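We use cookies to remember your settings and to count visits. Accept / Manage

Soft packages in a small kitchen: how I store them, open them and close them again

When we moved to the apartment in Cevmont I had one wall cabinet, one drawer that sticks, and a shelf above the refrigerator. Boxes and jars were easy to place. What gave me trouble was everything that comes in soft plastic: paper napkins, sponges, rice, sugar, cotton pads, the refill packs of soap, bread. These packages don't stand. They lean on each other and slide down, and the one you need is always at the bottom.

I have tried many methods in the last years and I write here the ones that stayed. Some are from my mother, some I learned at work (I was in the stock room of a small hotel), and a few are from readers who wrote after my page about drawers.

Before you put it away

Take the package out of the shopping bag and look at the seam on the back. If the seam is lifting, this package must be used first, so it goes in front. I press lightly with my flat hand and listen. A package that was sealed full of air and is now soft has a small hole somewhere. For napkins it doesn't matter. For flour or rice I move everything to a jar the same evening.

Wipe the outside with a cloth, slightly damp, then dry. Shop shelves are dusty and the dust will go on your hands and later in the food.

Write the month on it. Only the month is enough: "April" with a marker on a piece of paper tape. Do not write directly on printed plastic, the marker rubs off on your fingers and on the cabinet. Paper tape holds well if the plastic is dry, and it also comes off again without leaving glue.

Bowls for soft things

This is the tip I give most often. A wide bowl with a raised rim is the best holder for a soft package, better than a basket and much better than a flat shelf. The package sinks in a little and the rim stops it from sliding. You can pull out the whole bowl like a drawer, take what you need, and push it back.

Every family has bowls that are not used. The salad bowl that lost its matching pieces, a plastic one from a picnic set, one with a small chip in the rim (turn the chip to the wall). The color is not important, but I find a bowl in a strong color is easier to see on a high shelf, and my husband puts things back in it more often than in the white ones. I can't explain this.

Measure the shelf before you choose. My wall cabinet is 43 centimeters wide inside, so two medium bowls fit side by side and one large bowl wastes the corners. If you have deep shelves, put one bowl behind another and keep in the back bowl only the reserve.

Lay the package with the printed name up, not to the side. It sounds too simple to write, but when the name is up you can read it from above while standing on the step stool, and you don't need to take out three packages to find the fourth.
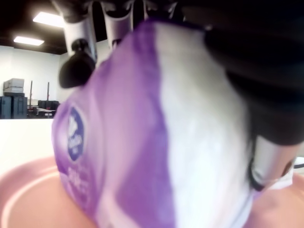

For tall packages there is another way. Stand them in a loaf pan, close together, like books. They support each other as long as the pan is full. When you take one out, the others fall, so you have to fill the empty place with something: a rolled kitchen towel is good for this, and the towel has its own place too.

Please don't put soft packages under heavy ones. Napkins keep the fold for ever after they were pressed, and bread I don't need to describe. In my kitchen the rule is that only another soft package may lie on top, and not more than one.

How to open

I was a person who pulls with both hands until the plastic gives up. Then the sugar was on the floor. Now I keep a pair of small scissors on a hook inside the cabinet door, and these scissors do no other work.

Cut one corner, and cut small. For rice, the opening should be the width of your thumb. For sugar and salt, half of this. You can always cut more. Before cutting, stand the package up and knock it on the table two times so the contents go down from the corner.

For napkins and other paper things, don't cut the top off. Make one cut along the short side, in a slightly curved line, and stop before the end. The piece that stays attached will work as a lid. If you cut straight and all the way, you have a tube, and the paper comes out everywhere and takes dust.

Soap refills are the most slippery. Put the bottle you want to fill inside a bowl, in the sink, and hold the refill low on its body with one hand while the other hand directs the corner. If you squeeze at the top, the soap comes out in a jump. Squeeze from the bottom and slowly -- it takes one minute more. Afterward leave the empty pack standing upside down in the bottle neck while you do the dishes. There is always some left.

How to close

My order of preference, from many trials:

A wooden clothespin, for anything light. Fold the opening over twice, then the pin in the middle. With a wide package use two pins near the ends, or the corners will open.

A rubber band, for long packages like pasta. Twist the empty part of the plastic, bend it down and put the band around both layers. With only one layer it becomes loose after some days.

Tape, for things that you open only once a week. Fold a little of the end of the tape onto itself, so you have a small tab to pull.

Metal paper clips I do not use in the kitchen. They rust if the cabinet is near the stove and steam comes in, and they leave a brown line on the plastic.

I also bought a set of sealing clips from Minja and they are good, strong, but they are long. In the bowl they stick out and catch the other packages. If your shelf has free space in front, they will be fine for you.

Wrapped packs and how many to buy

Large packs are cheaper for one piece, this is true. But in a small apartment you pay for it with space. I made one time a list of everything in soft plastic that we had at home and found that we kept napkins for more than a year. We are two people. Since then I have one open and one closed of each thing, and when the closed one is opened I write it on the shopping list on the same day.

If you buy a big pack that contains smaller ones, remove the outer plastic when you come home. It takes much room because of the air inside, and without it the small packs can be divided: some in the kitchen, some in the bathroom, the rest under the bed in a flat box. At the hotel we did this in the Bulwood building with every delivery, and the stock room became almost twice as useful. Cut the outer plastic along the seam where it is weakest, and keep the blade away from the inner packs. A letter opener is safer than a knife.

Damp and smell

Soft plastic doesn't protect from smell as well as people think. Keep tea and paper napkins away from laundry soap, even if everything is closed. I ate sandwiches from napkins that smelled of lavender for one whole summer.

Under the sink is a bad place for anything made of paper. If it is the only place you have, put the packages in a bowl or tub, so a small leak stays under the bowl and doesn't reach them. Check it with your hand each month, feeling behind the pipe.

Washing the bowls

When the bowl is empty, wash it before you fill it again. Crumbs and sugar collect at the lowest point and ants know it before you do. Warm water and a little dish soap, then let it dry completely with the opening down. A damp bowl will make the plastic stick to it, and the print can come off on the bowl. For old print marks on a plastic bowl I use baking soda with some drops of water, rubbed with a soft cloth. On a glossy bowl rub very gently or the shine goes away.

Next month I will write about lids, because I have received many letters about lids.

Comments (4)

Mwangi Mwakalinga
The curved cut is a good idea. I do the same with bags of charcoal, only bigger. For sugar I still prefer the jar, we have ants from March until the rain stops.

dora_k
What size of bowl for a shelf 113 cm wide? Mine is open shelving and I'm afraid things will be pushed off.

Reply from the author
Dora, for open shelves I would take four small ones and put a strip of non-slip mat under them. The kind sold by Zomex can be cut with normal scissors. Leave a little space at the ends of the shelf.

Amado Marquez
I tried the loaf pan with coffee bags and it works until my son takes the middle one. The rolled towel never goes back in. I use a can of beans now, same width.

Get the monthly tips by e-mail. Enter your address and confirm the message we send you. You can stop at any time.

Contact | Copyright: text and pictures belong to the author | Back to top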